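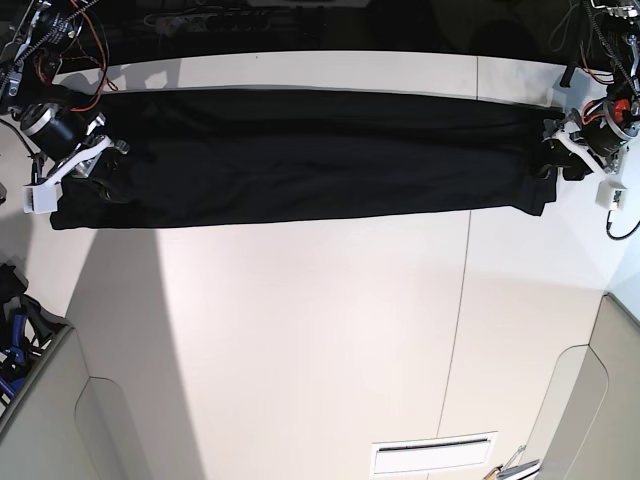
3. What went wrong on the folding rig

This section covers the fault we had with the two-arm rig in the Curnstead lab. The task was to pick up a dark garment, pull it straight between both grippers, lay it down and fold it. The control program, which we called Futell, gave each arm its own list of moves and a shared start signal.

On June 29, 2023 the left arm stopped in the middle of a stretch and the right arm did not. The right arm kept pulling until its motor reached the current limit and shut off. With no power in that joint the arm dropped onto the table. I was standing outside the marked line and was not hurt, but my supervisor, Nighat Chaudhry, asked for all runs to stop until we knew the cause.

3.1 Finding the cause

The log for that run had 2995 lines. The left arm's last position message came 23 lines before the shut-off. After that Futell kept reading the old value and treated it as a good one, so the right arm was never told to wait.

We first blamed the grip. Dark cloth is hard to see in the wrist views, and a missed grasp had caused trouble before. 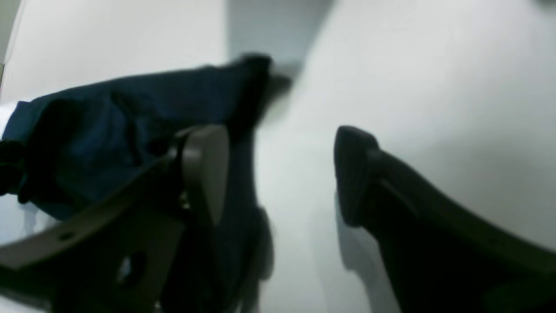 Figure 2. Wrist view with the navy cloth at the gripper fingers.

The grip checks came back clean, so we moved on to the wiring. Bending the left arm's cable by hand at the elbow made the messages drop out. The plug had worked loose in its socket. We refitted it and added a tie on each side of the joint.
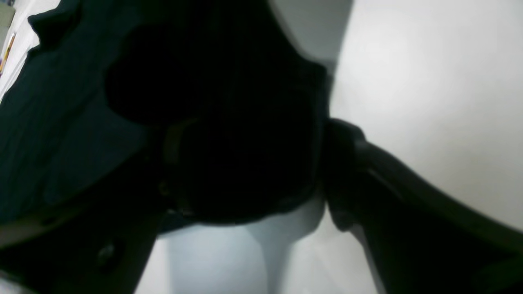 Figure 3. Wrist view. The gripper body and the fabric are both very dark and hard to tell apart.

3.2 Changes made

Futell now checks the age of every position message. If two in a row are missing from either arm, both arms hold still and keep their motors powered. The pull force limit was also lowered, and the stop button was moved to the operator's side of the table.
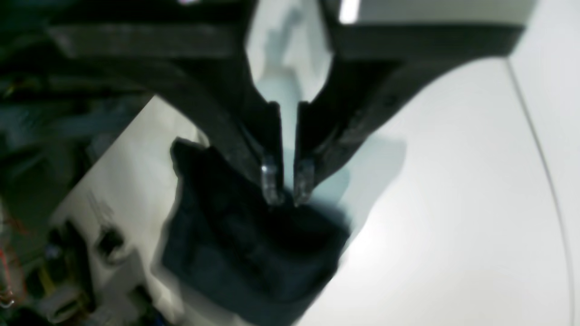

We tested the new check by unplugging the left cable on purpose, 3 times, at different points in the fold. Both arms held each time. One problem is still open — after a hold, the operator has to free the cloth by hand, and the written procedure for this is not finished. It is planned for July, along with a proper locking plug from Umeck.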